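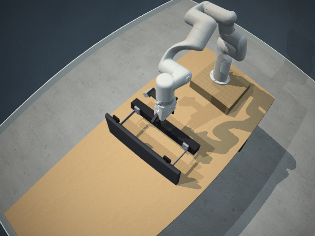
Check the mounting bolts before you touch the program, Nuria Araya tells every new starter, and most of our working day follows from that advice.

About Rellbridge

Rellbridge sets up and looks after single-arm assembly cells for furniture makers. We work from a unit in Merkutthorpe and do nothing else. A typical cell is one arm on a raised block at the end of a table, with a parallel gripper that holds long parts such as beams while panels and rods are joined to them.

We build each cell in simulation first. The table, the block and the parts are modeled to size, and we run the arm through every grip before anything is bolted down. A beam gripped near its midpoint behaves differently from one gripped near an end, and we would sooner find that out on a screen.

On site, setup takes 2 days. We level the block, torque the flange, set the zero position of each joint and teach the pick points – then we run 400 cycles with the customer's own parts. If the beam shifts in the fingers, we stop and start the count again.

After that we come back every November. A service visit covers the finger pads, the cables, the wrist joints and a fresh backup of the program. Worn pads are the most common fault we see. We keep spares for all 103 cells under contract, including the older Kombo ones.

Customers get a phone number that goes to the workshop. Have the cell number ready when you call.

Comments

Skemetti_shop: Do you service cells that were put in by another company?

Rellbridge: Yes, after an inspection. Send us the program backup if you have one.

T. in maintenance: Pads changed in 7 minutes with your sheet. The old way took most of a break.

Related

Setting joint zero after a move
When to replace gripper pads
Kombo cells: spare parts list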